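From: Despina Manole
To: Plush and Soft Toy Makers list
Subject: Re: [plush] stiff labels on food plushes, what backing?

Margaux Moulin wrote:
> I have a run of food plushes to finish before the November fair and
> the labels are giving me trouble. I embroider them on white fleece
> and sew them on last. The small letters sink into the pile, and the
> corners curl after a week on the shelf. I tried a heavy cut-away
> backing from Munteanu and now the labels are flat but they feel like
> cardboard. Does anyone sew the patch on before stuffing? And what do
> you do about lettering on a curved body?

Margaux,

I sew the patch on before stuffing, always. With the body panel still flat you can pin all the way around and the corners stay where you put them. Once the toy is full you are fighting the curve, and the patch gets stretched on one side and puckered on the other.

For backing I went down from the heavy stuff to a medium tear-away, one layer, and I put a water-soluble film on top of the fleece while stitching. The film is what keeps the letters up out of the pile. I use Flornar but any of them will do. Tear it off, dab the rest with a damp cloth, and let it dry before you trim the patch.

Thread weight matters less than stitch density. My file for a label the size of my palm runs 2,405 stitches with the border, and anything much denser than that goes stiff no matter what is behind it. If yours feel like cardboard, check the density before you buy more backing.

On lettering around a curve, keep the word short or accept that the ends go out of sight from the front. The Heinz ketchup plush I keep on my shelf does it the second way. From the side I usually look at it, you read HEIN in black and the last letter is around the bend, with 1869 in red under it. The green border follows the steps of the label shape, and that does more for the look than perfect letters would. The letters are a little uneven and I don't mind it.

One more thing on the red felt-like fabric. If you leave the seam allowance showing on the outside it will fuzz along the edge. I trim to 4 mm and run a second line of stitching close in. Turned seams avoid the problem but you lose some of the crisp outline on a bottle neck.

I have 44 blank fleece patches left over from the Burkanon order, stepped outline, already cut. If you want them to practice on, send me your address off list and I'll put them in an envelope.

Despina 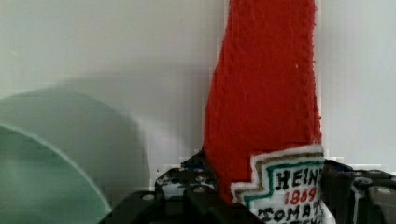
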